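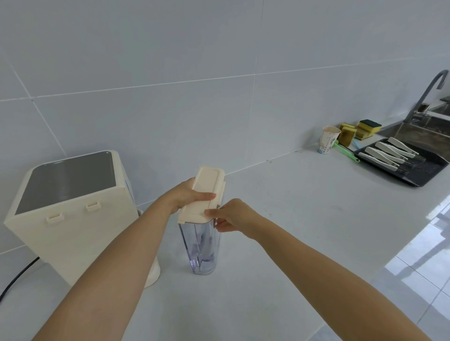 ## Step 1: Take the tank out and check the lid

The Wendivano is a small controller that warns you when a countertop water unit needs refilling and switches it off at the wall if you ignore the warning. It reads the level through the side of the tank, so nothing goes in the water.

Switch off and unplug the unit first. Check that the lid seats properly all the way round, then lift the tank out with both hands. 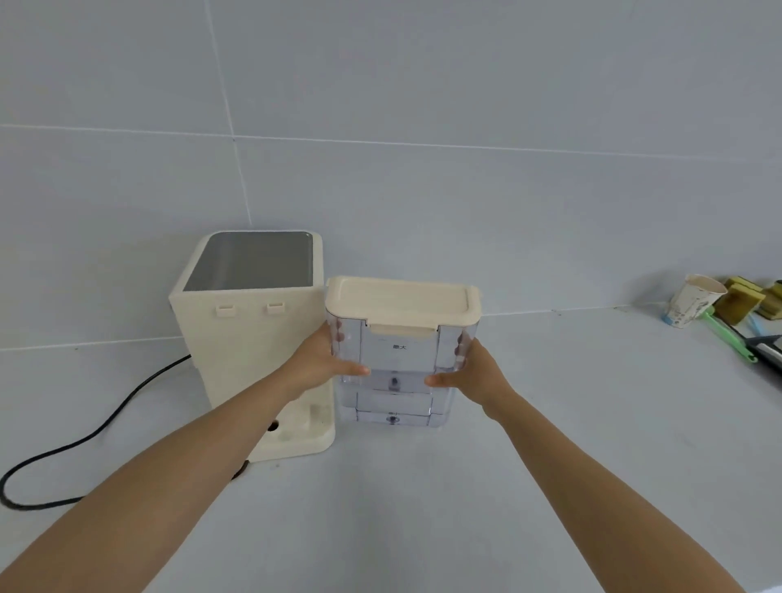

Keep the tank upright and dry the outside with a clean cloth. Any film of water on the plastic will upset the sensor later. Wipe the platform in the base too, especially near the inlet.

## Step 2: Fit the sensor strip

You need:

- a Povum board
- a Peltico sensor strip
- a smart plug rated for your unit
- a 560 ohm resistor
- 2 lengths of thin wire

Solder the resistor in line with the signal wire. Tape the strip to the back wall of the tank, with its lower end level with the minimum mark. Leave enough slack to lift the tank out for filling.

## Step 3: Calibrate

Put the tank back in the base and press down evenly on both sides.
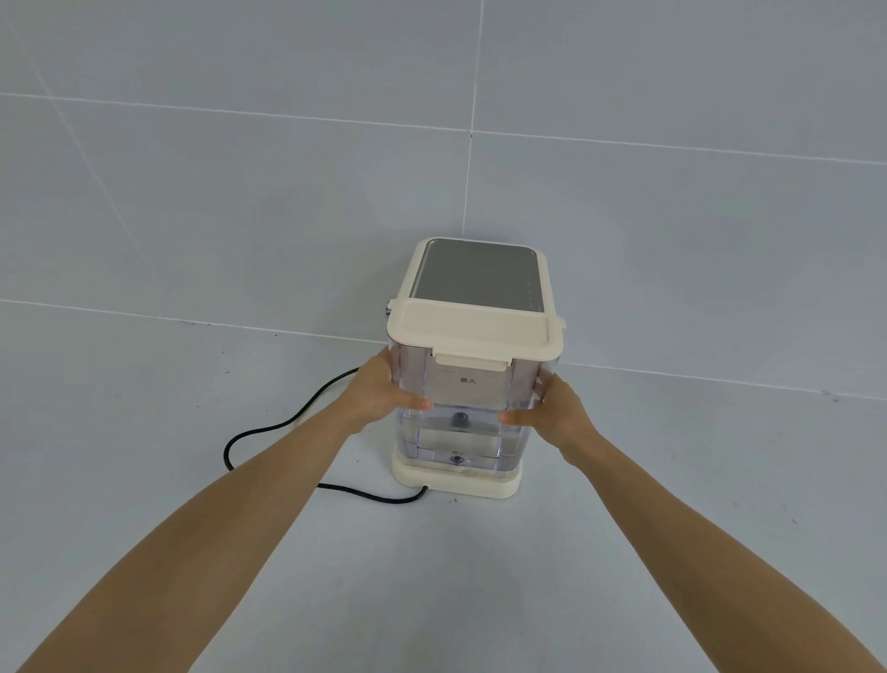
Fill to the maximum line, close the lid and wait a minute. Note the reading in the Awan app. Mine was around 1000. Pour water out until the level is just above the minimum mark and note the reading again. Set the warning there; I use 600. Set the cut-off slightly lower.

If the reading drifts while the water is still, press the tape down again and move the signal wire away from the mains lead.

## Step 4: Add the smart plug

Pair the plug with the board, then test it using a lamp before you connect the water unit. Set it to stay off after a cut-off until you press the button on the board.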